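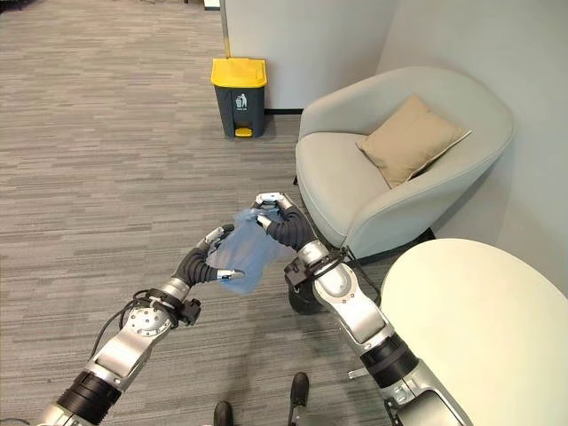
She has spent most of her working life reading the reports that mining companies write about themselves, and she doesn't think much of them. "I get a stack every April," she says. "The paper gets nicer. The part on complaints stays two pages long."

Her current work is on the Clornitz pit, run by Skikstead, which wants to push its eastern edge toward the village of Beltley. The company says it has consulted 747 residents. She asked for the attendance sheets and was given a summary.

"Consulted can mean anything. It can mean a person walked past a table and took a leaflet. I asked which one it was and got a letter telling me how much they value dialogue."

She trained as a historian and came to this field through land records, comparing old deeds with the maps in permit applications. At Beltley, she says, the permit map leaves out a track that families use to reach their grazing land. Skikstead told her the track was informal. "It's on the older survey. Somebody took it off. I'd like to know who and when, and so far I don't."

The company has promised 45 permanent jobs. How many would go to people from the village? "They say local. I asked them to define local, and the answer took in the whole province. Maybe some of those jobs will land in Beltley. I wouldn't plan a mortgage on it."

She is hardly softer on her own side. Fikre, the advocacy group that paid for part of her fieldwork, wanted a finding on well water in its first briefing. She refused to sign off on it. "We had samples from one season. You can suspect something and still not be able to print it. They weren't happy with me, and I understand why, but if we get one number wrong the company will talk about that number for ten years."

Residents had 24 days to respond to the impact study, a document she found hard going herself. The annex on resettlement was added partway through. She has asked the permit office to start the period over and isn't expecting much.

Does she think the new grievance office will help? "It's paid for by Skikstead and it reports to Skikstead. Show me one case where it ruled against them and I'll read it with interest."

She goes back to Beltley once the planting is done, when people have time to talk.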